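Search listings, areas, advice
Search
Clear all

Put the running costs in the listing

I have read a lot of property listings this year, most of them for apartments in and near Tilitz, and I can tell you the color of every kitchen. I can't tell you what it costs to live in any of them.

Take the Castaño building, where three units came up for sale over the summer. Each listing ran to several paragraphs. I learned that the terraces face west, that the bathrooms have underfloor heating and that the lobby was redone by a firm from Vasach. The monthly service charge was not mentioned in any of them. I had to call, then write, then call again. The figure was 117 a month for the smallest unit, and a further charge for the parking space, which the listing had called "included."

Agents tell me that buyers want to fall for a place first and talk about money later. I think that gets buyers wrong. The price is already at the top of the page in large type. People who can handle the price can handle the service charge, the heating bill and the age of the roof.

Last month I went through 100 current listings on Statura, the portal most people in this area use. Only 29 gave a service charge. Another 68 said nothing about it, and the remaining few told me to "ask for details." The form agents fill in has a field for it — it just isn't required. Making it required would take an afternoon.

The usual objection is that charges change and a listing can go out of date. So do prices, and agents manage to update those. Put the year next to the figure and leave it there. If a big repair has been voted on, say so in one line. A seller with a well-run building should want this, as it sets the place apart from the one down the street with a low price and an elevator that is due for replacement.

I would also like floor plans with measurements on them, and an end to "minutes from the beach" when the minutes are by car. Those can wait. The service charge can't, when a buyer may be paying it for decades. If Statura won't change its form by September, agents in Tilitz could start on their own. It needs one extra line of text.

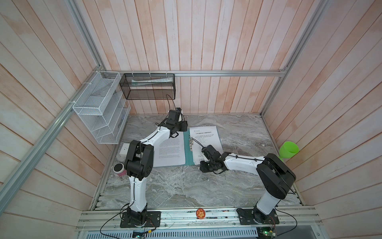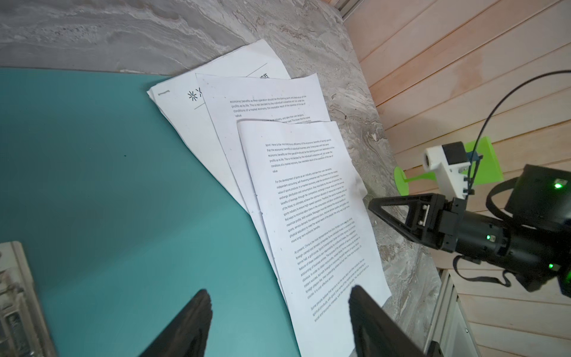 By the Property Columnist
Opinion writer, housing and home buying

Last updated: 6 Aug 2024

We use cookies to remember your searches and saved homes. Accept all | Manage settings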